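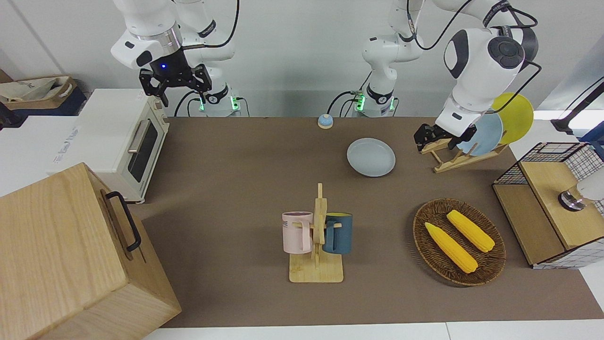

The backline after Rathjen

Posted 13/09/2020 by Rosemarie Frerichs
Filed under: Club News, Seniors

Joscha Rathjen has hung up the boots, taking 846 points and most of our goal-kicking with him. Coach Hartmut Teuber describes the vacancy at fullback as "an opportunity", a word he last used when the clubhouse roof went.

Benedikt Brinkmann is favourite for the jersey. He kicks well off the left foot and catches whatever lands near him, provided it isn't windy. It is always windy at Asach Park.

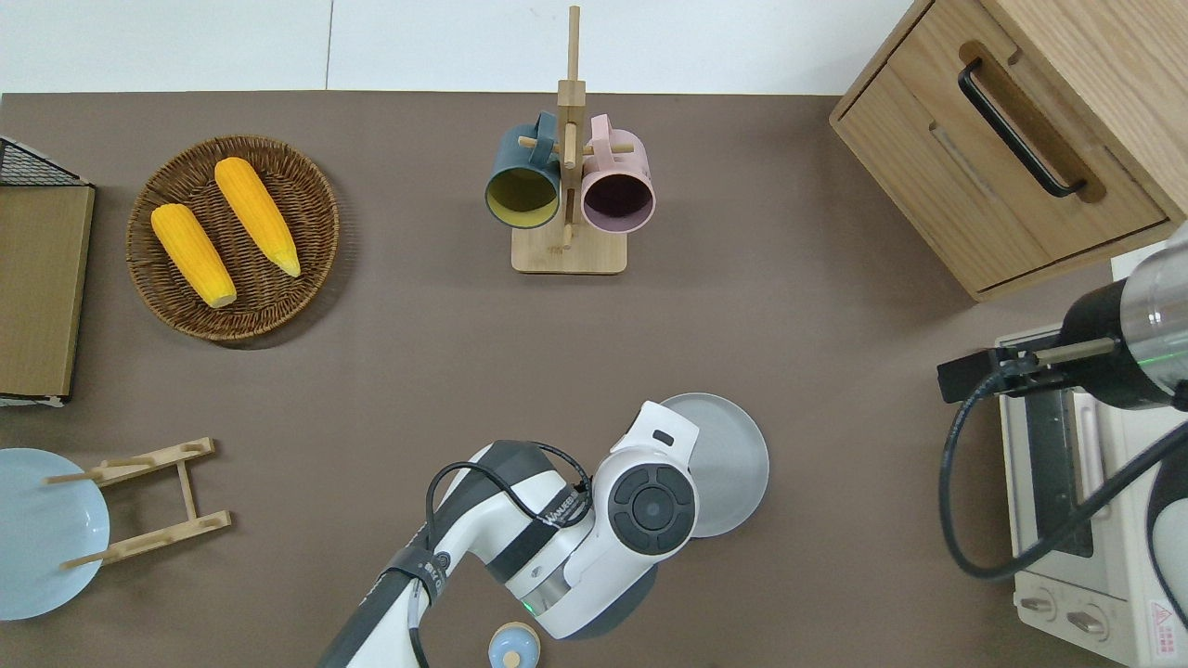 Issue 105

Hauke Wendt would also like a go. He has played prop since March and has the knees to show for it, but he did slot 2 conversions in the trial against Zeltier, one of them on purpose. Teuber has promised to think about it, and has been seen thinking about it from the far side of the car park.

The side will be named after training. Mouthguards, please, and whoever has the good kicking tee, bring it back.

Contact the editor | Back to top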